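Sorting clothes by weight

Filed under: household, storage

The wardrobe in the back bedroom is 104 cm wide inside and has one rail and two shelves. For most of the last two years it has held about half of what it could, because the rest lived on the bed, then on a chair, then on the bed again. In March I decided to treat it as a storage problem and do it properly. These are my notes, mostly so that I can find the measurements again.

The usual method is to sort by type: shirts with shirts, trousers with trousers. I have tried this several times. It works on the rail, where everything has its own hanger, and fails on a shelf. A stack of T-shirts with one thick cotton one in the middle leans towards the fold. Jeans on top of anything thin will flatten it and then slide off the front. After a fortnight the stack has to be rebuilt, and I don't rebuild it.

Gwawr Price, who used to run the stockroom of a shop I worked in, sorted by weight of cloth. She had three grades, light, middle and heavy, and she did not care whether a thing was a skirt or a jacket until it had been graded. Heavy went at the bottom and was folded in thirds. Middle was folded in quarters. Light was rolled. I have copied this with small changes.

Equipment

One kitchen scale, flat top, reads to 2 g. One folding board cut from the side of a Fulum box, 24 by 32 cm. Two Brastalby shelf dividers, the clip-on sort. A pencil and the back of an envelope.

The scale is only needed at the start. I weighed a dozen pieces to find where the grades fell and after that went by hand. A T-shirt I think of as ordinary came out at 192 g. I set the upper limit for light at 200 g, and that has held up well enough. Jeans were well beyond anything else and needed no weighing. The only real argument was over shirts with a stiff collar, which weigh very little but will not roll. They go on the rail whatever the scale says.

The dividers are a qualified success. They clip to a shelf up to a certain thickness and mine is just over it, so I filed the inside of the clip. If you have older furniture, measure the shelf before buying. The Kpodo ones, which Mareike Mühlbauer has in her hall cupboard, open wider but have a lip at the bottom that catches on knitwear.

The board

A folding board fixes the width of every fold, and the width of the fold is what decides whether a stack stands up. My shelf is 104 cm and the board is 24, so four stacks fit with 8 cm left over. The dividers take up part of that and the rest is room for a hand. I first cut the board at 26, which fills the shelf exactly and makes it impossible to get anything out.

To fold a top: lay it face down, board between the shoulder blades with its short edge at the collar, sleeves in, sides in, slide the board out, bottom edge up to the collar. To fold trousers: one leg over the other, seat tucked in so that the edge is straight, then thirds from the hem. The tuck at the seat matters more than I expected. Without it there is a triangle sticking out at one corner and the stack above tilts.

Order of work

I started with the rail and that was a mistake. The rail was already in fair order, and I spent the best part of an hour moving hangers from one end to the other. Start with whatever is loose. Bring all of it to the bed, put the pile at the head end, and keep the middle of the sheet clear as a working surface. Take one piece at a time from the pile by an edge, shake it out, look it over for loose threads and missing buttons, then grade it.
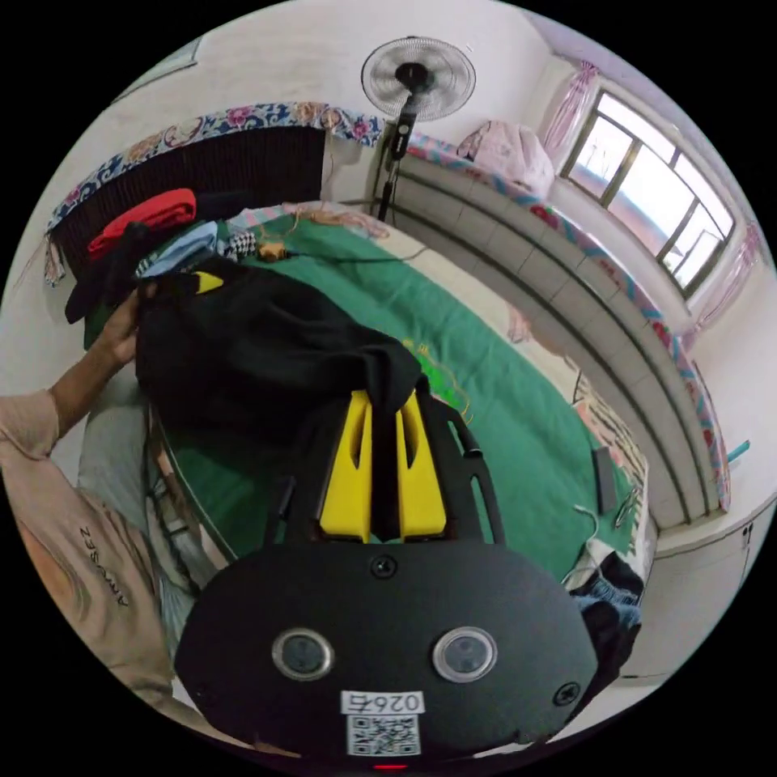

Dark clothes are best left for daylight. Under the ceiling lamp I cannot tell navy from black, and I put two odd socks together on the first evening and found them a week later. It also helps to move anything that isn't cloth before starting. Cables in particular get folded up with things. I lost a charging lead for two days and it was inside a pillowcase.

Denim I leave until last. It takes the most room when spread out, and since it goes at the bottom of the stack there is a temptation to do it first. I tried both. Doing it first means the shelf is in use while everything else is still on the bed, and you end up walking to and fro with single items. With denim last, the middle grade is already folded and waiting, so the stack can be built in one go from the bottom up.

Bedding is a separate matter and I have not solved it. Sepehr Sadeghi suggested storing each set inside one of its own pillowcases. It does keep the set together, but the resulting parcel is round and does not stack. For now the spare bedding stays out.

Results so far

Three weeks in, the lower shelf has not needed rebuilding. The upper one has, once, after I pulled a jumper from the middle. The rolled items are better in a shallow box than directly on the shelf, and I am using a Bendorora shoe box with the lid underneath to stiffen the base. It will do until it splits.

Two things still to fix. The rail sags slightly in the centre and wants a bracket. And the light grade has outgrown its box, so either the limit comes down from 200 g or I get a second box, and I don't have a second box of the same height. Pornthip Nakpan has offered me a drawer insert which may fit if I take the end off. I'll measure it at the weekend.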